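Moving 724 saved recipes out of Unduvel without losing the photos
Forum: Apps and Software > Organizing and Notes

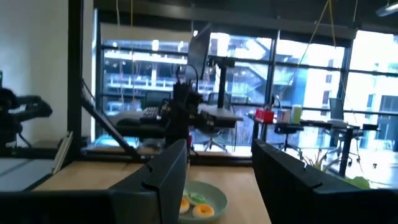

Original post

marlow_k
Member

I have been using Unduvel on my phone and tablet to keep recipes and candy-making notes. I'm at 724 entries now. Last month they moved folder sync to the paid plan, and I don't want another subscription, so I am looking at Stosia, which reads plain folders.

The export in Unduvel gives me one zip. Inside there is a text file for every entry and a folder called media. The text comes across fine. The pictures come across too, but they are all renamed to long strings of letters and numbers, and Stosia shows the entries with no pictures attached. My tags are gone as well.

Has anyone moved a library of this size and kept the pictures with the right entries? I have a Windows laptop if it has to be done on a computer. I can follow instructions but I don't write code.

Replies

pinegrove
Regular

Which export did you pick? There are two. The one on the main menu is "Share library" and it strips the tags. The other is under Settings, Backup, Full archive. It takes a lot longer and the zip is bigger, but there is an index file in it that lists which picture goes with which entry.

marlow_k
Member

I used the one on the main menu. I didn't know there was another. Running the full archive on the tablet now.

tdk_sandoval
Regular

Before you put a lot of time into this, consider staying put and turning sync off. The free plan still does everything on one device. I looked at Stosia in March and went back. Search is slow once you get past a few hundred notes and it doesn't read text in pictures at all. If half your recipes are screenshots you will not be able to find them.

pinegrove
Regular

Search was slow in the old version. They rebuilt it. I have more notes than the original poster and results come up as I type. You're right about text in pictures, it doesn't do that.

tdk_sandoval
Regular

I was on the current version at the time. Maybe it depends on the phone. Mine is old.

marlow_k
Member

I use the phone in the store and the tablet in the kitchen, so one device doesn't work for me. Most of my recipes are typed. The screenshots are mainly from group chats and I could live with putting a title on each of those.

The full archive stopped at 477 files with the message "Archive could not be completed." I tried it twice and it stopped at the same number both times.

rusty_hinge
Member

Same number twice means one bad entry. Sort your library by date added, oldest first, and look at entries near that position. In my case it was a note with a video that had never finished uploading. I deleted the video and the archive went through.

pinegrove
Regular

Agree with rusty_hinge, except the archive doesn't go by date added. It goes by date edited. Sort by that.

Also the count in the message is files, so pictures are included. The bad entry will be earlier in the list than you would expect.

rusty_hinge
Member

It went by date added when I did it, but that was two versions ago. Try both.

marlow_k
Member

Found it. Sorted by date edited, and there was an entry with a gray box where the picture should be. I copied the text into a new entry and deleted the old one. The archive finished. There is a file in it called index.csv, and when I open it in a spreadsheet I can see a column of entry names and a column of picture names.

What do I do with it?

Chih-ming Huang
Regular

I did this move last year for my mother's recipes. These are the steps I used.

1. Make a copy of the whole archive folder and put it somewhere else. Work only on the copy.

2. Open index.csv in a spreadsheet. Check that the entry name column has no blanks. Untitled entries show up as blanks and the import skips them without telling you. Give each one a name in the index and use the same name for its text file.

3. Save it as CSV again. If the program asks whether to keep the format, say yes. Do not save it as a spreadsheet file.

4. In the desktop version of Stosia, go to File, Import, From folder with index. This option is not in the phone version.

5. Point it to the folder, then match the columns. Entry name goes to Title, picture name goes to Attachment, labels goes to Tags.

6. Under Tag separator choose semicolon. The default is comma and you will end up with one very long tag on every note.

7. Import 20 entries first. There is a box for a limit at the bottom of the window. Look at them on the computer and on the phone before you do the rest.

When the test looks right, delete the test notes and run it with no limit. If you leave them in you get duplicates.

tdk_sandoval
Regular

That is a lot of work to avoid a subscription.

Chih-ming Huang
Regular

It took me one evening, and most of that was untitled entries.

beth_oak
New member

There's a converter called Brendmont that does all of this in a browser. You upload the zip and it gives you back a folder ready for Stosia. I used it and had no trouble.

pinegrove
Regular

I would be careful with that. You are uploading your whole library to somebody else's server. Their page says files are deleted after processing but I have no way to check that. Recipes, fine. A lot of people keep other things in these apps, like a picture of an insurance card or a Wi-Fi password.

beth_oak
New member

Mine was only recipes and knitting patterns so I wasn't worried. It also has a size limit on uploads, I should have mentioned that. I had to split mine into two zips.

rusty_hinge
Member

I'm with pinegrove. If the steps can be done on your own computer I'd do them there.

marlow_k
Member

I have a few medical papers in mine, so I'll do it by hand.

I did the test import with the limit on. Titles and tags are right. Pictures are right on the laptop, but on the phone 9 of the notes show an empty box. They are all notes with more than one picture.

Chih-ming Huang
Regular

Look at the picture name column for those notes. If there are two names in the same cell, the desktop version can read that but the phone can't. You need one row for each picture, with the entry name repeated. Then check the box "Merge rows with same title" when you import.

One warning. If you have two different recipes with the same title, that box will merge them into one note. Sort by title first and rename any that match.

marlow_k
Member

I have at least three called "Pancakes" so thank you for that.

quietdesk
Member

Slightly off topic, but does anyone know if Stosia keeps the original dates? I'm thinking about the same move and I go by date to find things.

pinegrove
Regular

It keeps the created date if you match the column. It does not keep the edited date. Everything will say it was edited on the day you import.

quietdesk
Member

That's a problem for me. I sort by last edited all the time.

tdk_sandoval
Regular

Another reason I went back.

Chih-ming Huang
Regular

You can bring in the edited date as a custom field and sort on that. It won't update when you change the note, so it is only useful for the old ones.

quietdesk
Member

OK. I'll probably wait and see if they add it. I'm also looking at Chang, which someone in the notes thread suggested, but I haven't found out whether it runs on tablets.

rusty_hinge
Member

Chang is phone only for now. The tablet version has been listed as planned for as long as I've followed it.

marlow_k
Member

Update. Full import is done. I split the rows, renamed the pancakes and a few others, and ran it with the merge box checked. The note count on the laptop matches what I had in Unduvel. On the phone the pictures took until the next morning to show up, and I thought it had failed, but it was still syncing. The tablet was faster.

Two things I ran into that weren't in the steps. Fractions typed as a single character came out as question marks in some of the notes. I fixed it by choosing UTF-8 in the import window and doing it over. And notes with a slash in the title lost everything after the slash, so "Lemon/lime gummies" is now just "Lemon". I'm fixing those as I find them.

Chih-ming Huang
Regular

Good to know about the slash. I'll add it to my notes. If you still have the index, you can filter the title column for the slash and get the full list that way.

marlow_k
Member

Did that just now. There were more than I thought, mostly things like "bread/rolls". I'm keeping the old app installed until the end of the month in case something else turns up.

pinegrove
Regular

Keep the archive too, even after you remove the app. The zip opens on any computer.

tdk_sandoval
Regular

Let us know how search does on your phone after a couple of weeks. If it's quick with that many notes I might try it again on a newer phone.

marlow_k
Member

Will do. So far typing "gelatin" brings up results in a second or two on the phone. The tablet is slower, and it pauses on the first search after I open the app.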